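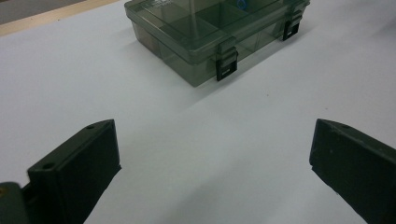 Gripper open, organizer box on the white surface, both latches shut.

Ticket 553 – Open day demo: box pick unreliable
Opened by: Lizeth Cárdenas
Assigned to: Lorenz Grabner
Area: Demo hall, table 2
Priority: High (raised from Low by L. Cárdenas, lowered to Normal by L. Grabner, raised again by L. Cárdenas)
Demo date: Friday, February 23, 2018
Status: Closed, with grumbling

Lizeth Cárdenas, original report
The Trarnine demo on table 2 is supposed to pick up the compartment box, carry it to the other end of the table and put it down. In this morning's rehearsal it did this four times and then declined. It drives up to the box, stops short, closes on air and makes the carry move with great confidence and no box. The Bednarek people arrive at two and they have been promised a box. Please advise.

Lorenz Grabner
Which program are you running? There are two on the controller with almost the same name. Both are my fault.

Lizeth Cárdenas
DEMO_BOX_NEW. The other one is DEMO_BOX_NEW2, which I assumed was older, knowing you.

Lorenz Grabner
It is older. Carry on. Can you send me the log from the last failed run?

Lizeth Cárdenas
Attached. Short version: "target found", "approach OK", "grip complete", "part present: no", and then it goes ahead and does the carry anyway. I would have thought that fourth line was worth a pause.

Lorenz Grabner
The part check was switched off for the trade show in January so it wouldn't stop in front of customers. I'll turn it back on. That won't fix the pick, but it will at least fail with some dignity.

Looking at the numbers, the box position comes back 14 mm short of where you say it is. The box is tinted and see-through, so my guess is that the finder locks onto a divider inside on some runs and the outer edge on others. It was taught on a solid box. Who changed the box?

Zoila Huamán
I did. The solid one went to Pustorness with the sales kit and hasn't come home. I was told "any box that size."

Lorenz Grabner
Told by whom?

Zoila Huamán
By you. I have the email.

Lorenz Grabner
Moving on. Things to try, in this order:
1. Turn the overhead lights on table 2 down one step. There is a shine along the lid rim that I don't love.
2. Reteach the box outline with the lid closed and both latches down.
3. Drop approach speed from 1000 to 700.
4. Wipe the finger faces. There's dust on them and visitors lean in close.

Zoila Huamán
Done 1 and 4. Lights down one step gave two good picks and one miss. Fingers wiped, no difference to the pick, big difference to my opinion of the place.

Tried 2 and it refused. "Outline not closed." Same message three times.

Lorenz Grabner
Which side of the box are you starting the outline from?

Zoila Huamán
The front, where the latch is.

Lorenz Grabner
Start from a plain corner and go around. It treats the latch as a separate part if you begin on it. I believe this is in the Sterkeo manual, in the section we all skipped.

Zoila Huamán
Plain corner worked. Outline saved as BOX_CLEAR. Speed is at 700. Eleven runs, eleven picks. The part check is on, and I tested it by taking the box away during the approach. It stopped and beeped at me.

Lizeth Cárdenas
Is the beep optional?

Lorenz Grabner
No.

Consuelo Grajales
Joining from the visitor side. Two requests. Can the demo be slower, and can somebody other than Lorenz explain it? At the last open day he spent around half an hour on calibration and we lost a school group to the snack table.

Lorenz Grabner
It is already slower. I have no comment on the second request.

Lizeth Cárdenas
Zoila will present. Lorenz will stand near the stop button and look technical.

Zoila Huamán
First group done, nine runs, one stop. The stop was a visitor who opened the lid between runs to see what was inside and left it up. The finder didn't know what it was looking at, the part check caught it and the arm parked itself. One gentleman from Bednarek asked if that was part of the show. I said yes.

Lizeth Cárdenas
Second group fine. They liked the stop so much that they asked for it again, so we opened the lid on purpose. I'd like it on record that our most popular feature this afternoon was the error.

Lorenz Grabner
Closing. Cause: outline taught on a different box. Fix: new outline BOX_CLEAR, lights down one step, speed 700, part check on. Please leave all four alone.

Still open, moved to its own ticket: get the solid box back from Pustorness. Assigned to sales – so see you all next year.

Zoila Huamán
Also DEMO_BOX_NEW2. Can I delete it?

Lorenz Grabner
Rename it first. I want to check something.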